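Tunard Three-Section Metal Tray

We have stocked a lot of trays at Satdale over the years, and the Tunard is the one we keep taking home ourselves! It's a plain silver metal tray with three long compartments running side by side and a raised, rounded rim all the way round. There are no lids or clips to lose and no little plastic feet. You put things in it, you can see them, you pick them out again.

The long shape is what makes it so handy. Most divided trays are chopped up into small squares, fine for buttons but hopeless for pens, paintbrushes, crochet hooks, teaspoons or a row of screwdriver bits still on their strip. In the Tunard they all lie flat and face the same way, and the ridges between the compartments are thin, so you don't lose half your space to dividers.

Birutė Raudsepp looks after our workshop orders and has had hers since we first brought them in. She sorts beads on it — one colour to a section — and swears the pale, shiny floor makes a dropped seed bead far easier to spot than it ever was on her old black tray.

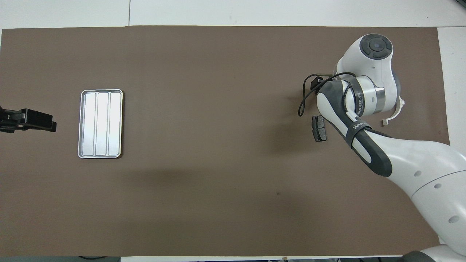
It's a lovely thing on a kitchen worktop too. Chopped herbs in one section, spring onions in the next, sesame seeds in the last, and you can carry the lot to the table in one go. We like it for toast toppings (messy, but very popular with children) and for keeping cutlery together at a buffet.

If you plan to use it on a polished table, do put a mat underneath. The Cletness desk mat in brown is our favourite partner for it. The matte finish is easy on the eyes next to all that shine, and there's plenty of room left over for your hands, a mug and whatever you're working on.

Looking after it

Wash by hand in warm soapy water and dry with a soft cloth. Please don't use wire wool, it will scratch the floor of the tray and you'll be cross with yourself. Fine marks from everyday use are normal and we rather like them.

Details

Weight: 400 g
Compartments: three, full length
Finish: silver metal
Sold singly or in packs of 4

Trays are packed flat in card sleeves and sent out from our Unnithan Road shop. Orders placed before noon leave the same afternoon. Packs of 4 can be mixed with mats in one parcel at no extra postage.

For schools, cafés and craft groups wanting 45 trays or more, write to Rajeshwari Nadar through the contact page and she'll work out a price for you. Our next big delivery is due in August, so larger orders may be sent in two lots until then.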